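3.2 Station layout and upkeep of the hand-held grippers

All demonstrations were recorded at one station of the Flolus cell. The station has a wooden table on a carpeted floor, with the operator standing at the front edge and the wiring kept to the rear and the sides. Floor markers give the reference points for placing the table. If the table is moved for cleaning, it is set back against these points and the tracking check described in Section 3.4 is repeated before any new recording.

The operator works with two hand-held grippers, one in each hand. Each carries a perforated metal plate on top, and the plate is the part the tracking depends on. A plate that has shifted by even a small angle gives a steady error in the recorded hand pose, and the error is hard to spot later in the data. Early in the project we lost 300 recordings this way, after a screw on the left plate worked loose over several shifts. The screws are now marked with a line of paint across the head and the plate, and the operator looks at both lines before picking up the grippers.

Objects are set out in pairs. For the bag task the pair is a plush toy and a clear tote bag, and the toy has to end up inside the bag. The bag is stood up with its opening facing upward, and the toy is placed next to it. We chose a soft toy for this task for the load it puts on the jaws: the fur gives way under light pressure, so operators tend to squeeze harder than they need to, and the jaw pivots wear faster than they do with boxes or cups.

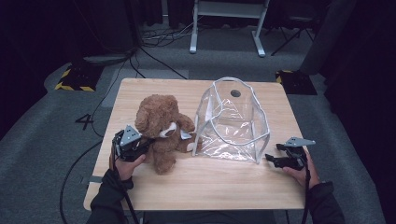

Figure 6. Bag task at the recording station. The left gripper is in contact with the plush bear; the right gripper is open and points toward the clear tote bag.

Fibers from plush objects were the most common cause of stoppages. They collect at the base of the fingers and work their way into the pivot, where they slow the closing motion before they block it. In the first weeks the grippers were cleaned only when an operator complained, and by then the pivot usually had to be taken apart. We changed to a fixed interval of 700 closing cycles, counted by the recording software. At that point the software stops offering new tasks until the operator confirms that the fingers have been brushed out and opened and closed by hand. The brushing takes a few minutes. No oil is used, as it held the fibers in place when we tried it.

Clear plastic caused a different kind of trouble. The finger pads pick up a thin film from handling, and a dirty pad slips on the wall of a bag without any change in the reading from the gripper. Pads are wiped with alcohol at the start of each shift and again before any task that uses a bag. They are replaced in pairs, left and right together - a new pad on one side and a worn one on the other made operators favor one hand.

The straps are checked by pulling on them, and a strap with a frayed edge is taken out of use the same day. Cables on the floor are walked once per shift, from the table to the rear stands, with the operator looking for kinks and for connectors that have been stepped on. Connectors are not unplugged for this check.

Faults and repairs were written in a log kept by B. Kingi during the first half of the study and by P. Gkikas from October onward. Entries give the gripper, the task in progress, the cycle count and the part replaced. Of the faults logged after the fixed interval was brought in, 7 required a gripper to be opened up, and all of these were on the left-hand unit. We have not found the reason for this. Swapping the two pivots made no difference, and the spare body supplied by Lolomen had not yet been fitted when recording ended.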